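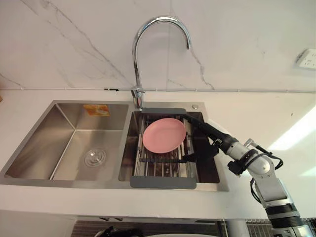 Sirkomstead Neighbors Crowd the Kitchen at Tarkuvum's Spring Open Day

If you have ever stood at the sink after a big family dinner and wished out loud for another pair of hands, you would have felt right at home at the Tarkuvum workshop on Misik Street this May, where the doors were open to anyone who cared to wander in and the kitchen was by a long way the most popular room in the building.

Tarkuvum has been in Sirkomstead for four years now, in the long brick building that older residents will remember as the Meléndez furniture showroom, and plenty of people who drive past it every morning had no idea what went on inside. The company works on robots for household chores. Most of the building is desks and workbenches, as you might expect, but at the back there is a practice kitchen with a white countertop, marble-patterned walls and a double sink that would not look out of place in any of the newer homes up the hill.

It was at that sink that I spent most of my afternoon, along with what felt like half the town. The job on show was a simple one to describe: a pink plate on a roll-up rack laid over the smaller bowl, and a robot arm coming in from the right to take hold of it by the edge. I have done the same thing so many thousands of times that I had never given it a moment's thought, but one of the engineers talked us through it very patiently, and I came away with a new respect for my own fingers. A plate is thin and smooth, she said, and it sits low against the rods, so the gripper has to come in at a good angle. The faucet is in the neighborhood too, and being tall and curved it has to be steered around.

The staff ran the demonstration in small groups so that everybody could get close, and they were good about stopping to answer questions, including quite a few from children who wanted to know whether it could do spaghetti pots (not yet) and whether it ever got bored (a longer discussion). Each group was in the kitchen for fifteen minutes or so, though ours ran well over and there were no complaints from the hallway that I could hear.

Not every try went well, and I was glad they let us see that. On one turn the gripper closed on nothing at all and on another the plate slid along the rack and had to be put back by hand, to a big friendly groan from the back of the room. The next try brought the plate up cleanly and got a round of applause. The team told us that they had logged 2,075 tries with plates and bowls since the kitchen was finished, and that they still learn something from the ones that go wrong.

Elsewhere in the building there was a table where younger visitors could drive a small gripper with a pair of levers and move wooden blocks from one tray to another - harder than it looks, as several parents found out - and a hallway of older arms from the company's early days, with handwritten cards explaining what each one had been built to do. Coffee and lemon bars were in the front office, and the lemon bars were gone by three.

By closing time 144 people had signed the guest book, a good deal more than the 40 the company had set out chairs for. Tarkuvum hopes to hold another open day in the fall, with a second demonstration on folding towels if it is ready by then. Groups from schools and clubs can ask about a visit at the front office on weekday mornings. Parking is in the lot behind the building, entered from the Misik Street side.

Comments (4)

hillside_gran
My grandson has talked about nothing but the block table since we got home. Thank you to the young man who let him have a second turn!

Porchlight
Bought my first dining table in that building when it was Meléndez. Nice to see the lights on again.

T. from Mill Road
Do they have step-free access from the back lot? My husband would love to go in the fall.

hillside_gran
@T. from Mill Road yes, there is a ramp by the back door, we used it with the stroller.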